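LALTHAM, November 21, 2025 — Laltham Rugby Club has cut its search for a new head coach to two candidates and expects to name one of them before the January break, the club said on Friday.

The post has been empty since the previous coach left by agreement after a run of five defeats. The assistant coaches have picked the side for the last three matches, winning one and drawing one, and they will stay in charge for Saturday's home game against Mersha.

The club received 15 applications. Neither of the two people left on the list has been named, but the club said one is working in the same division and the other has coached abroad. Both have been to the Drurero Ground to see the training pitch and gym, and both will be interviewed a second time next week.

Laltham are ninth in the table, two points above the relegation places. They have scored fewer tries than any other side in the division and have lost four matches by a single score.

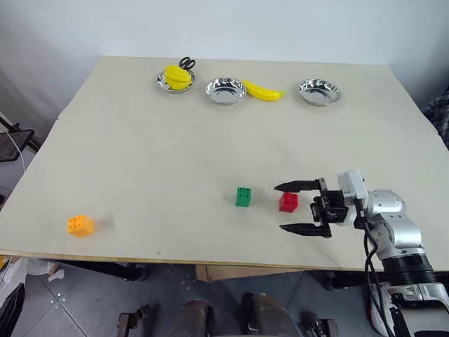

Will the new coach be able to bring in players straight away?
The new coach can sign players on loan as soon as the contract is signed, but permanent signings have to wait until the end of the season. The club has kept two squad places free for loans.

Money is likely to be a part of the talks. The club's shirt deal with Jomska, the delivery firm, ends in the summer and has not yet been renewed. Laltham said the coaching budget for this season was already set and would not change, whoever was chosen. Any further staff, including a full-time defence coach, would have to wait for next year.

The contract on offer runs until the end of next season, with a further year if Laltham stay up. The club had first planned to offer a longer deal but changed its mind after a meeting with members earlier this month. At that meeting 447 members voted on whether the club should make an appointment now or leave the assistants in charge until the summer. A clear majority wanted an appointment now.

Players were told about the shortlist after training on Thursday. The captain and vice-captain will each meet the candidates but will have no vote on the final choice, which rests with the board.
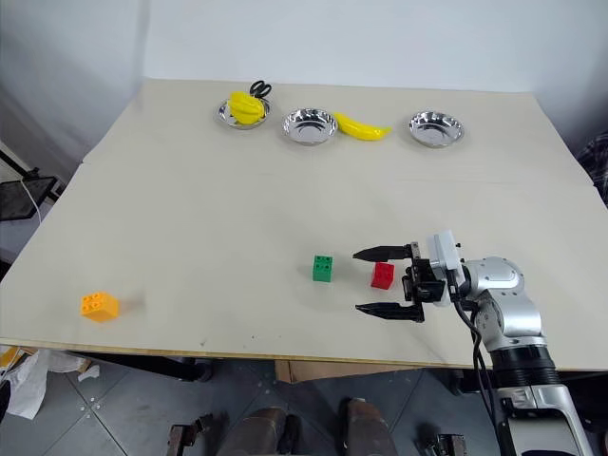
Three steel bowls on a table, with a yellow toy banana beside the middle one.

Saturday's match kicks off at 3pm. Laltham are without both of their first-choice props, and the full-back is doubtful with a calf strain. Mersha, who are fourth, have won their last three away games and have named an unchanged side.

Tickets are on sale at the ground until noon on the day. The club has set aside 50 free seats for under-16s, who must come with an adult. The car park behind the east stand is closed for resurfacing, and supporters are asked to use the one on the station side.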